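Visit to Hurell, two-arm benches
May 30, 2025

We drove out to Hurell with one question from the board: is a pair of arms worth putting in next year's budget, or do we keep paying people to do the fiddly jobs by hand? I went in doubtful and came home slightly less doubtful about the arms and a good deal more doubtful about the price list.

Thaís Holanda met us at the door and was straight with us, which I'll give her credit for. Hurell doesn't build the arms. They put the benches together, fit the cabling and controllers, and sell you a support plan. The plan is where the money is. Comfort Nutsugah, who does our purchasing, asked for the renewal rate in the first ten minutes and got "it depends on the configuration". She asked again after lunch and got the same.

The showroom had six benches going. Some were doing plain pick and place, which we've all seen at every fair since I started in this job. The two-arm ones were off to the side, and I spent most of the morning there.

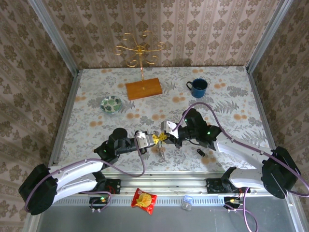 Our interest is in small handovers, one hand to the other, on light goods that don't sit in a fixture. The Pledov rep we saw in November told us flat out it couldn't be done on a bench under our ceiling price. So I wanted to watch it for a while, and not just the once. The grippers are plain two-sided ones, and the yellow piece with the thin rod on it is a lot smaller than anything we ship. Fine, but our parts are also shiny, floppy or both, and I asked to come back with a box of our own. Thaís said yes to that. I'd like it in writing before we book the trip.

Things I'd want priced separately before anyone signs:

Spare grippers. The quote has one pair per bench. Our people wear out tweezers in a fortnight.

Cables. They run along the outside of the arms in big loops. Comfort wanted to know what a replacement set costs and how long the bench is down while it goes on. No figure on the day.

Floor space. The brochure footprint is for the bench alone. Add room for someone to stand and a trolley, and we lose the aisle by the labelling station.

Set-up hours. The quote allows 57. Cordeiro, who bought two benches last year and were kind enough to take my call, used up almost 100 and were still fiddling with the second one.

Training. It's 900 dollars a head, and they recommend two heads per shift. That's more than we spent on training for the whole packing room last year.

Nustik offers a lease, which I'd normally wave off, but a 10 month term would let us find out what the arms do with our goods without owning the answer. Comfort is getting their terms. I still think the sensible line for next year is one bench, leased, with the gripper spares and the full set-up hours in the budget from the start, and no second bench until the first has done a full month of real orders.

Lunch was sandwiches. Parking is behind the building, and the sign is easy to miss coming from the highway.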